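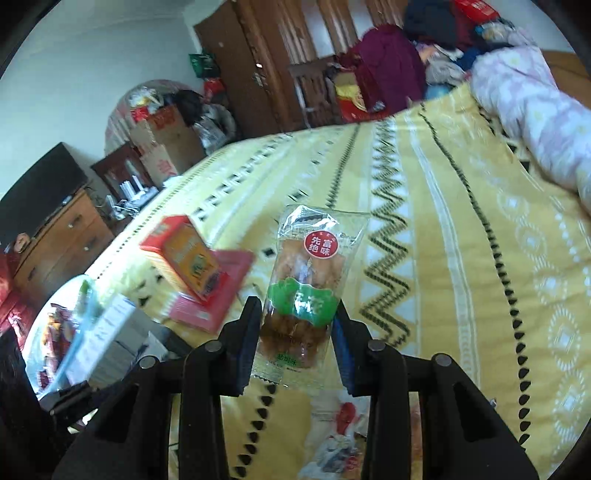 Fragen und Antworten zum Stiftproblem am Handgreifer Karinell

Stand: Februar. Gilt für alle Karinell-Greifer, die über Wedico oder direkt über Stuvoter bezogen wurden.

Was ist passiert?

Bei einem Teil der Karinell-Greifer lockert sich im Betrieb ein Gelenkstift. Die Backen schließen dann ungleichmäßig, und die gespeicherte Öffnungsweite passt nicht mehr zur tatsächlichen. Der Fehler fiel zuerst bei Aufnahmen mit Lebensmittelpackungen auf. In der Aufzeichnung galt der Greifer als geschlossen, während eine Backe die Tüte kaum noch berührte.

Welche Geräte sind betroffen?

Betroffen sind Geräte mit dem Aufdruck Serie 6 auf der Unterseite des Griffs. Serie 7 wird mit gesicherten Stiften ausgeliefert und muss nicht geprüft werden. Wer ältere Geräte selbst mit Ersatzteilen von Aaltonen repariert hat, sollte trotzdem nachsehen. In den Ersatzteilsätzen waren zeitweise die alten Stifte enthalten.

Woran erkenne ich den Fehler?

Meist daran, dass der Griff beim Loslassen hakt oder klickt. Manchmal lässt sich eine Backe im geschlossenen Zustand seitlich bewegen, die andere nicht. In den Daten zeigt sich ein Sprung in der Öffnungsweite, obwohl der Gegenstand ruhig gehalten wird. Ein einzelner Ausreißer ist noch kein Hinweis auf den Stift, wiederholte Sprünge an derselben Stelle des Schließwegs schon.

Kann ich mich verletzen?

Ja. Uns wurden Quetschungen an der Fingerkuppe gemeldet, alle leicht und alle beim Nachdrücken des Stifts von Hand. Bitte drücken Sie einen herausstehenden Stift nicht zurück, solange der Greifer unter Federspannung steht. Die Finger gehören auch sonst nicht zwischen die Gelenkarme, auch nicht kurz, um eine verrutschte Packung gerade zu rücken. Legen Sie den Gegenstand ab und greifen Sie neu.

Wie prüfe ich mein Gerät?

Greifer ausschalten, Feder aushängen, Backen von Hand öffnen und schließen. Alle Stifte müssen bündig sitzen und dürfen sich mit dem Fingernagel nicht drehen lassen. Danach die Feder wieder einhängen und eine leichte Packung aufrecht halten, am besten eine mit glatter Folie. Kippt sie ohne Bewegung der Hand, ist das Spiel zu groß. Die Prüfung ist nach jeweils 40 Betriebsstunden fällig, bei Geräten der Serie 6 bis zum Umbau vor jedem Einsatz.
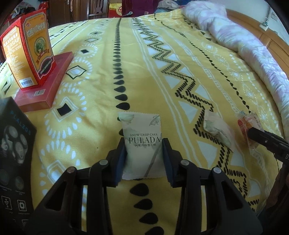

Ist die Packung nur verrutscht oder liegt es am Stift?

Das lässt sich von außen nicht immer trennen. Flache Packungen mit Luft darin geben nach, und die Polster auf den Backen verlieren Haftung, wenn sie staubig oder fettig sind. Wischen Sie die Polster zuerst mit einem feuchten Tuch ab und wiederholen Sie den Griff an derselben Stelle der Packung. Bleibt der Fehler, prüfen Sie die Stifte wie oben beschrieben.

Muss ich auf weichen Unterlagen etwas beachten?

Bei Aufnahmen in Wohnungen wird oft auf Betten oder Sofas gearbeitet. Legen Sie den Greifer dort nicht mit den Gelenken nach unten ab. Fasern können sich um einen vorstehenden Stift wickeln und ihn beim Anheben weiter herausziehen. Arbeiten zwei Personen mit zwei Geräten an derselben Stelle, halten Sie so viel Abstand, dass sich die Arme der Greifer nicht verhaken.

Sind meine bisherigen Aufnahmen unbrauchbar?

In der Regel nicht. Bild und Position sind vom Fehler nicht betroffen, nur die Öffnungsweite. Die Auswertungssoftware von Stuvoter markiert ab Version 11 verdächtige Abschnitte automatisch. Diese Abschnitte sollten einzeln angesehen werden – ein pauschales Löschen ganzer Sitzungen empfehlen wir nicht.

Wie bekomme ich die neuen Stifte?

Der Umbausatz ist kostenlos und wird über das Serviceformular von Wedico bestellt. Halten Sie die Seriennummer bereit. Der Satz enthält Stifte, Sicherungsringe und eine Montagehilfe. Wer nicht selbst umbauen möchte, kann das Gerät einsenden. Bitte ohne Akku und ohne Speicherkarte.

Darf ich den Stift vorübergehend festkleben?

Nein. Sekundenkleber läuft in das Lager und macht das Gelenk unbrauchbar, der Umbausatz passt dann nicht mehr. Auch Klebeband ist keine Lösung. Geräte mit lockerem Stift bleiben bis zum Umbau außer Betrieb.

Wohin melde ich einen Vorfall?

Ebenfalls über das Serviceformular, Auswahlpunkt »Sicherheit«. Verletzungen bitte immer melden, auch kleine. Hilfreich sind eine kurze Beschreibung des gehaltenen Gegenstands und der Zeitpunkt in der Aufzeichnung.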